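The Friday Column: Still Waiting on the Laundry

Every November I get asked to write something hopeful about robots and housework, and every November I go home and fold my own towels.

This year I had a lead. Denorard, which sells shelving to small hardware stores and would like to sell them something more exciting, has been telling its customers that a machine to do the restocking is close. How close depends on who picks up the phone. I was told 6 months, then 12, and then I was put on hold with some very nice guitar music.

So I went looking for people closer to the actual work. The current thinking goes like this. You can't tell a machine how to put a mug on a shelf, because you don't know how you do it yourself. You just do it, usually while thinking about lunch. What you can do is put a gripper in somebody's hand, with a camera on it, and have that person do the chore over and over until there is enough footage for a computer to chew on. The robot of the future, in other words, is currently a lot of people doing dishes.
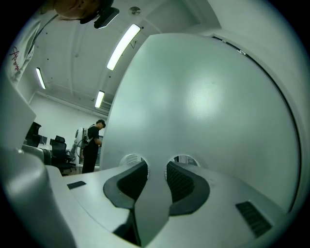 Katsuhiko Sekiguchi

The office side of it looks like any other office. There are a mesh chair and a padded one, monitors on a white desk and fluorescent lights that flatter no one. A man in a black cap stands with his head bowed and a white pack on his back, a cable hanging off it, and from a distance he could be anyone waiting for a bus. The gripper has two black rubbery pads where you and I keep fingers. I have ten of those and still drop eggs.

Can the machines do chores yet? Some, on a good day, with the right mug. At Trevimby they showed me a robot arm that wiped a counter very well and then kept wiping it. I asked about the crumbs at the edge and was told that crumbs were next year. A fitted sheet took it 11 minutes and came out as a ball, and I'll admit that's my method too, though I'm quicker.

The shop floor is further along. Boxes are kinder than sheets. They hold their shape, and they don't have one sock hiding inside. The Hayashi warehouse has an arm that moves cartons from a pallet to a belt all night, and the night crew speaks well of it. It does stop if a carton has too much tape on it. Somebody has to walk over and peel.

Foketer is promising a home model that will load a dishwasher. It won't unload one. I have lived with people like that. Readers who want to see it can catch the demonstration at 8 on Friday evening, and I'm told there will be snacks, put out by hand.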